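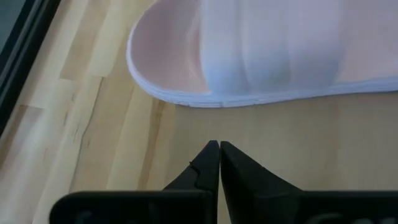 According to one reader of the last edition, Quintana, you can skip this whole section, record a handful of demonstrations in whatever way feels natural, and let the training sort it out. We tried it that way in April with the slipper task and would not do it again.

5.3 Recording demonstrations by remote control

The Clorka hand controller drives the arm and the two fingers together. Stoltaretti's brochure calls it intuitive. Allow yourself an afternoon before you believe that, and don't keep anything you record during it.

Before you start

Clear the table of everything except the item being picked up. For the slipper task, use one slide slipper and put its mate out of reach. Check that the wrist camera is tight in its bracket. If it has shifted since the last session, do the calibration in 3.2 again.

1. Switch on the arm, then the controller. The other order works most of the time.

2. Select REMOTE on the Nolto panel and wait for the steady light.

3. Lay the slipper flat on the table. Change its angle a little for each take.

4. Bring the gripper in low from the near side and watch the wrist view on the monitor as you go. If you find yourself leaning over to look at the table, stop. You are using information the robot will not have.

5. Press RECORD before the final approach. A take that begins with the fingers already on the strap teaches very little about getting there.

6. Close the fingers slowly. Lift, carry to the drop point, open.

7. Press STOP, then mark the take KEEP or DISCARD straight away.

CAUTION: Keep your free hand off the table while REMOTE is lit. The force limit is set at the factory and we have not found it consistent from one unit to the next.

Note on hand guiding: You can also push the arm through the motion with the GUIDE button held down. It is easier on the nerves, but your forearm ends up in the wrist view, and a model trained on forearms may come to expect one. Use it for setting waypoints only.

How many takes?

The brochure says 4. Our slipper set came to 147, of which we kept 90, and the colour of the slipper still mattered more than it should have. Plan for a second slipper in a different colour before you call the task learned — and test on one that was never recorded.

If the picture on the monitor lags behind your hand, see 7.1. Do not try to compensate by moving ahead of it.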